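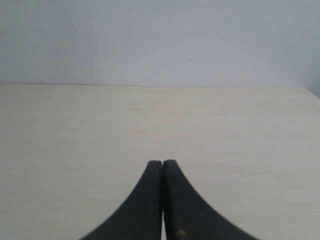
Item 1, wall and table. Three specks on the wall.

Room check, Prernden unit 613
Checked by: Siriporn Kamolrat
20 Aug 2023

1. Wall surface: PASS. Small dark specks, left to center. Paint was signed off as "flawless" by Enriquez, who may want new glasses. Wipe first, touch up second.
2. Wall/table joint: PASS. Faint dark seam, no molding. I asked for molding. See my last 2 reports.
3. Tabletop, general: PASS. Cream, fine grain, very hard to say anything else about it.
4. Tabletop, marks: COMMENT. Short scuff near the middle, plus a dark speck that may be dust. Form 251 has no box for "may be dust," so I have ticked "other."
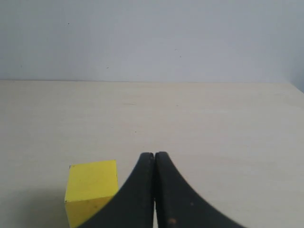
Item 4, scuff and speck. Yellow cube at lower left.

5. Loose items: COMMENT. One yellow cube, smudged on top, with a thin curved line or scratch. Not on the inventory. Add it or put it away.
6. Lighting: PASS. Soft and even enough to find all of the above.

Recheck: September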